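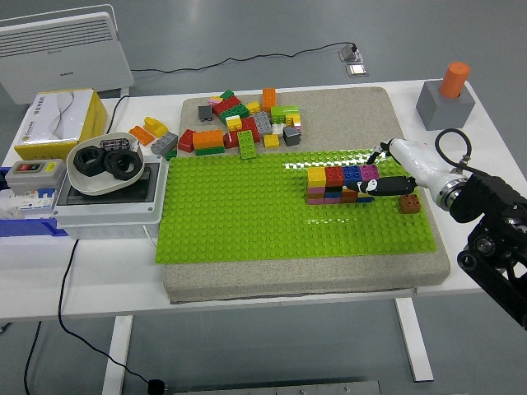

What is the best surface for building with large studded bricks? A flat, hard table with a thin layer of something that grips under the baseplate.

Large bricks need more downward force to seat than most adults expect, and a baseplate on a bare tabletop slides as soon as that force comes in at an angle. A foam or sponge board underneath fixes the sliding. It also lowers the noise, a point raised by Joon-young Um, who runs the Saturday building table at the Zevedley toy library and stores 3,000 bricks there.

Foam has a cost. If it is too soft, the plate flexes in the middle and the bottom course lifts at one end while the other is pressed down. Um's test is to push a single four-stud brick onto the centre of the plate with one thumb. If the corners rise, the board is too soft.

Walls of mixed colours are fine. Walls with aligned joints are weaker, whatever the colour. Overlap each joint by at least 2 studs and press every course along its full length before starting the next.

Keep the loose pile behind the plate, within reach, and leave the front clear for hands. Sloped pieces can be pulled out early, as they end a course and are seldom wanted before the top. Wash bricks in lukewarm water and dry them studs down on a towel.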